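Moving from home kitchen to rented space — how big did you go?

Posted in Small Food Business, Startups & Growth
Mar 8, 2025

Haf Morgan

Hi all, hoping someone here has been through this. I make caramels and a soft nougat, been doing it out of my kitchen under the cottage rules for a while now and I'm at the limit. Selling 336 boxes a month, mostly to gift shops plus one cafe that reorders like clockwork. Can't really do more at home. My husband wants the dining table back.

So there are two spaces I could rent. One is a 1,000 square foot unit behind a tile store, no kitchen in it at all, just a floor drain and a bathroom. Other one is a shared kitchen where I'd get my own bench and a locked cage for stock, pay by the shift. The unit is cheaper per hour if I use it a lot, way more expensive if I dont.

Main things I want to know:

Did you go straight to your own place or do shared first?
How long before it stopped losing money?
Do gift shops care at all where its made? One buyer asked me if I had a "facility" and I sort of mumbled.

Also I need a name for the nougat line, I've been calling it Minami on the labels and my sister says it sounds like a shampoo. Separate problem. Thanks in advance, sorry for the long post.

Declan Tierney

Shared first. Every time. I went the other way and it hurt.

Long version. I had a brittle company called Caver, two of us, and we signed a three year lease on an empty unit because the rent looked great. Rent was the small part. Hood, three-bay sink, hand sink, grease trap, washable walls, new panel because the old one couldn't run the cooker. Then the inspector wanted the ceiling redone. We were five months in before we sold a single bag out of there, paying rent the whole way. I used my savings and then my brother's.

Things I'd check before you sign anything:

Ask the health department for a plan review BEFORE the lease, they'll usually look at a sketch. Ours was free, yours might have a fee.

Ask who pays for the electric upgrade. Get it in the lease. Landlord told us he'd "help out" — he did not.

Humidity. Nougat will hate a unit with no AC in September. You'll be wrapping sticky bricks. Price a real dehumidifier, not the basement kind.

Insurance. Went up more than I expected once we had our own address.

On losing money, took us a bit over two years to get level. Part of that was me being dumb about pricing. I was still charging farmers market prices to stores and they were taking their half on top of it. If your at 336 boxes and the shops are reordering, raise the price before you rent a thing and see who leaves. Probably one shop. Maybe none.

Buyers asking about a facility mostly want to know you're licensed and insured and can fill an order in December. "We produce in a licensed commercial kitchen" is a fine answer and its true in a shared one too. Kedness, the gift chain out by us, wanted the certificate and a spec sheet and that was it. Never visited.

I'd do six months shared, book the same shifts every week so you get a rhythm, write down every hour. Then you'll know if the unit pays. Good luck. Keep Minami, I like it.

Draltuleo

own place if you can afford it. shared kitchens are a pain, somebody always cooks onions and sugar picks up smells

I do hard candy, moved in when I hit 3,000 pieces a week. paid 40 a shift before that and the good shifts were always gone, ended up cooking at midnight. Bought a used cutter and wrapper at an auction, best thing I did — wrapping by hand is what kills you, not the cooking. look at where your hours go before you look at square feet

agree with Declan about the plan review tho. do that

no opinion on the name 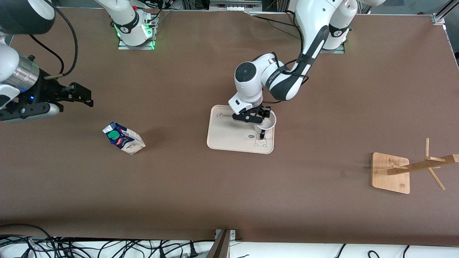
Two-arm workstation with grippers, brown tabletop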